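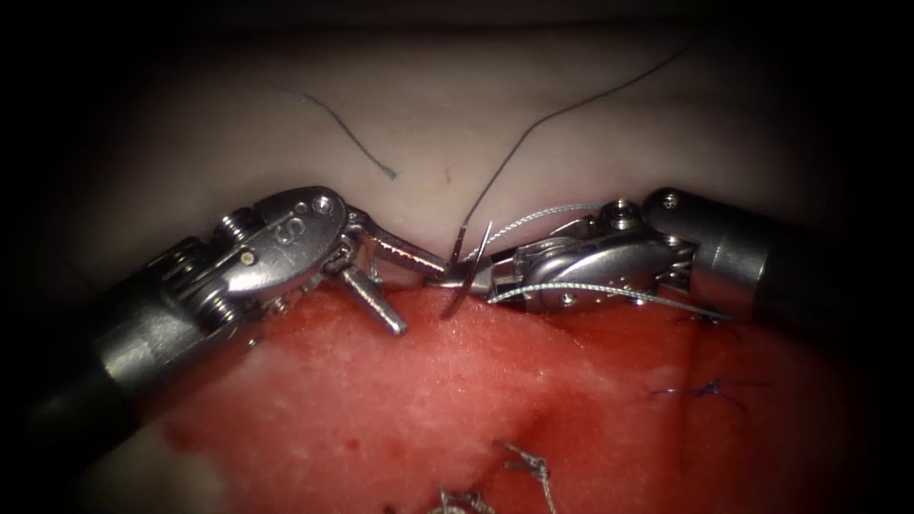 How long does the suturing unit of our robotics course run? Nine weeks, starting in April, final demo graded by Lenka Michalík.

Team Clurkden thread, quick one bc I have class. Our project = scripted needle handoff, left arm to right. 200 practice passes logged so far 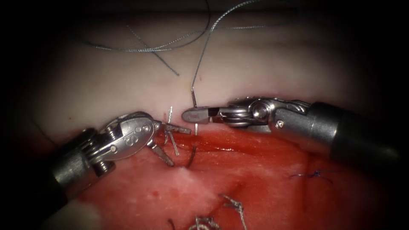

and the log is a mess. 2,572 lines, half of them jaw angles we dont need. Hedvika Koubek is rewriting the parser tonight – bless her
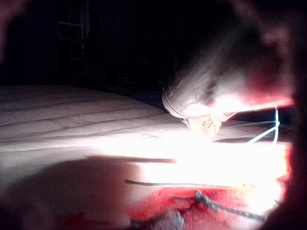
Thread tracking next. Straight line is easy, anything with twist breaks our model. A dark cord lying on bright red fabric, kinked and bending down like that one, is teh shape I want it to learn. Glare is its own problem.

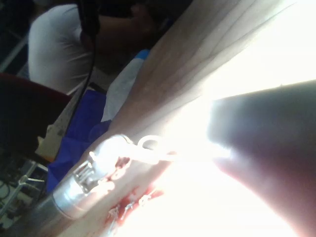 also still need someone for the write-up, 18 pages max, due before demo. DM me or Hedvika – off to class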